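特鲁塔尔(Trultar)发布“柜台小活”阶段性测试结果:机器人能不能帮小店理货备餐,我们想慢慢说

2024年8月28日

特鲁塔尔今天公布“柜台小活”项目第一阶段的测试结果。从今年2月算起,我们让双臂机器人在一张铺着棕色台面的大桌子上反复做同一类事情:拿三明治,摆饮料,理饼干和巧克力棒,再把顾客点的东西凑到一只托盘里。听起来都是店员顺手就做的事,可真做起来,才晓得一双手有多了不起。

这半年里,常有朋友、邻居,还有合作小店的老板娘来问:机器人到底什么时候能来店里帮忙?问的人多了,我们觉得与其每次在电话里讲半截,不如老老实实写一篇,把做得到的和做不到的都摆出来。稿子写得长了些,请各位泡杯茶再看。

先说结果。第一阶段一共安排了1,768次取放任务,物品从硬纸盒、小瓶子到软包装点心都有。其中296次需要人伸手帮一把,有的是夹偏了,有的是夹住以后滑脱,也有的是机器人停在半空迟迟拿不定主意,由值班同事按停之后重新开始。另有201次,东西虽然放到了位,但摆得歪,或者标签朝了里。按店里的标准,这也算没做完,我们没有把它们归到“成功”里去。

最省心的是方方正正的东西。纸盒有棱有角,从哪一边下手都差不多,机器人学得很快,后来连盒子横躺在台阶上也能扶正。瓶装饮料次之,瓶盖是个好抓的地方,可是透明的亚克力架子给视觉系统添了不少麻烦:反光一强,台阶的边缘就认不准,瓶底常常磕在架子上。我们换过灯的角度,也试过给架子贴哑光条,效果有好有坏,目前还没有一个让人满意的办法。

软的东西最难。塑料袋装的面包、袋装饼干,每一袋鼓起来的样子都不同,力气小了滑掉,力气大了里面就碎。三明治更是让全组人又爱又恨,三角形,两片面包中间夹着馅,捏重一点馅就往外跑。早先的版本一夹一个指印,试验用过的三明治最后都进了同事的肚子,有一阵子大家看见吐司就摇头。

后来我们把夹持力分成几个档位,又请在普洛斯塔姆(Plostham)开早餐铺的师傅来看了两个下午。师傅没讲什么大道理,只说拿三明治要顺着切口的方向,手要平,别急着提。工程师照着改了接近角度和提起的速度,指印果然浅了许多。

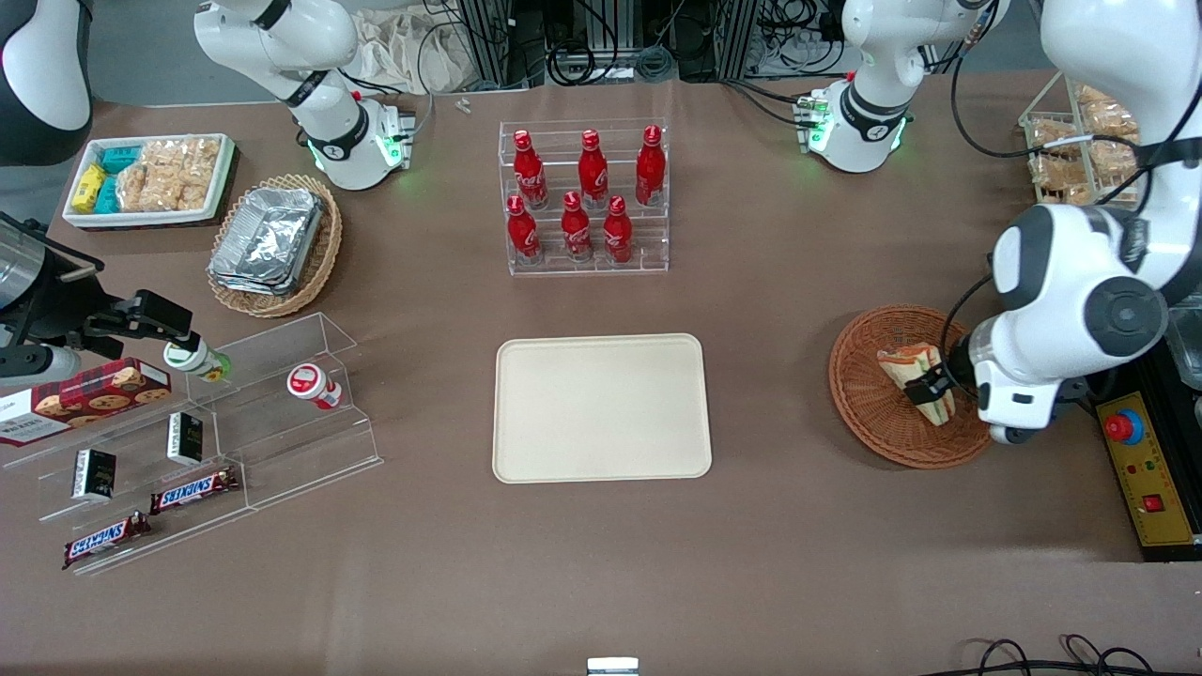 项目负责人赞恩·库斯克(Zane Kuusk)对这件事感触很深。“我妈妈以前在食堂干活,一上午能备几百份餐,嘴里还跟人聊着天。我做了这么多年机器人,越做越佩服她。现在我们的机器拿一个三明治要花的时间,够她包好三个了。不过它比2月的时候稳当多了,我心里是高兴的。”

两只手臂怎么配合,也是这一阶段花力气很多的地方。一只手去篮子里取餐,另一只手同时理架子上的瓶子,人做起来想都不用想,机器却要时时算着别碰到自己,也别碰倒旁边的东西。眼下我们的做法偏保守,两只手靠近时,其中一只会先停下来等一等,因此速度上不去。客人排队的时候,这样的节奏恐怕要让人着急。

所以,机器人现在能不能独自看一个柜台?我们的回答是还不能。开门前的理货、打烊后的归位,这些不赶时间、旁边又有人照看的活,它已经可以分担一部分。至于擦洒出来的饮料、拆没见过的包装、应付客人临时改主意,还是得请店员来。家里的厨房就更远一些,每家的抽屉都有每家的脾气。

下一阶段,项目会搬到克鲁米尼亚(Krūmiņa)的一间便利店,先在后间练习补货,不直接接待客人。合作方吉苏姆代尔(Jisumdale)将提供超过1,000种日常商品的包装样品,好让机器人多见见世面。我们也请店员每天记几笔:今天它帮上忙了没有,添乱了没有,哪怕只写一句“挡路”也行。

便利店那边的测试告一段落后,我们会照样公布数字,连同没做成的那些。小店店主如果愿意借出柜台,或者单纯想来看看机器人怎么拿三明治,都欢迎和特鲁塔尔联系。来之前请打声招呼,我们好多备几份。

媒体联系:特鲁塔尔公司“柜台小活”项目组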